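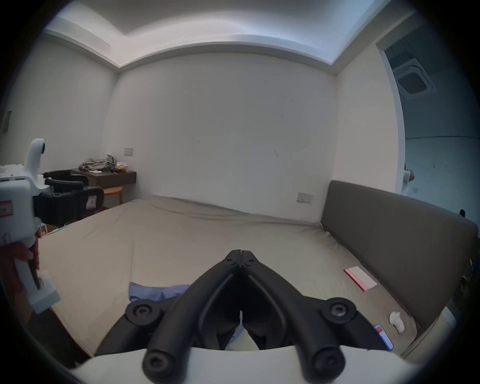

## 4. Fitting the sheet and making the bed

This section is for the Protside bed with the Comden mattress. Before you begin, the base must be assembled (section 2) and the mattress must have rested on the slats as written in section 3. If the corners of the mattress are still soft and low, please wait one more night. A fitted sheet does not sit well on a mattress that is not fully open.

### 4.1 Before first use

1. Wash the fitted sheet alone, at 40 degrees. Dark colours can give some dye in the first wash.
2. Dry it flat or on a line. The tumble dryer is allowed only on the low programme.
3. Find the sewn label with the number 905. It is inside the hem, at one short side. This side goes to the foot of the bed.
4. Take off rings and watches with sharp parts. They catch the elastic.

**Note:** Sheets with the number 493 are for the shallow mattress. They can be pulled over the Comden, but they will jump off at the corners during the night. Please exchange them at the shop where you bought the bed.

### 4.2 Putting on the fitted sheet

1. Move the bed away from the wall, enough that you can stand behind it. If the room is small, move only the head end.
2. Lay the sheet on the mattress with the seams down.
3. Start with the corner which is most difficult to reach. Lift the mattress corner with one hand and pull the sheet under it with the other.
4. Go to the corner diagonally opposite, then do the last two.
5. Push the elastic under the mattress along all four sides.
6. Smooth the surface from the middle to the outside with a flat hand.
7. Push the bed back to its place. Check that the sheet is not caught between the mattress and the wall.

**Caution:** Do not lift the mattress by its side handles while another person is sitting on it. The handles are for turning the mattress only and the stitches can open.

Small creases after fitting are normal. Long creases which go from one corner to another usually mean that one corner is not pulled down fully. Open this corner and repeat step 3.

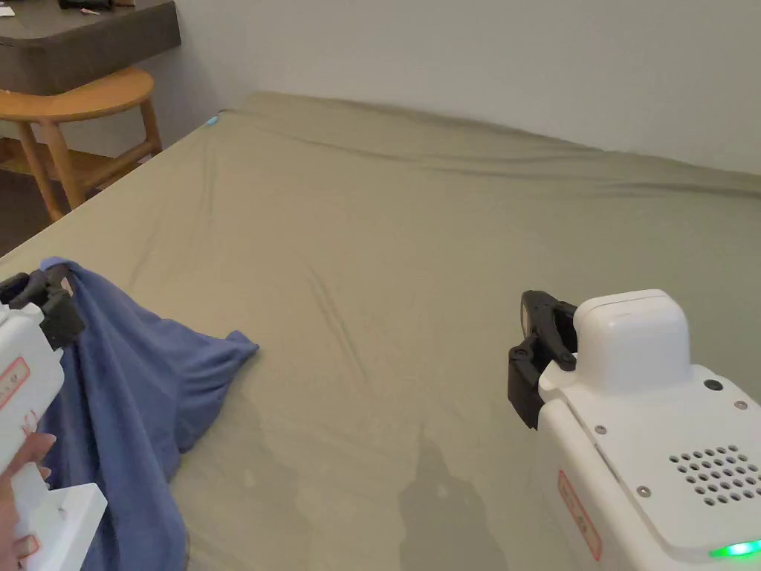
*Robichaud*

### 4.3 Folding small pieces on the bed

A made bed is a good height for folding pillowcases and cloths, and many customers use it so. The surface must be clean and fully dry.

1. Take the piece by one corner and let it hang.
2. Find the next corner on the same side and spread the piece on the bed.
3. Fold in half, edge to edge, and then in half again.
4. Put the finished pile on a chair or a shelf. A pile left near the edge slides off when somebody sits down.

**Caution:** Never put a hot iron on the mattress, also not with a towel under it. The foam layer is damaged by heat and the guarantee is then not valid.

### 4.4 Regular care

- Change the sheet every week, or every 2 weeks if the bed is in a guest room.
- Leave the mattress uncovered for one hour when you change the sheet, with the window open if the weather is dry.
- In the first year, turn the mattress head to foot every month. Later, twice a year is enough, for example in April and in October.
- Clean small marks with cold water and mild soap. Do not use bleach.

If you have also the Vinduso under-bed drawers, pull them out fully before you turn the mattress. To remove the drawers from the rails, see section 6.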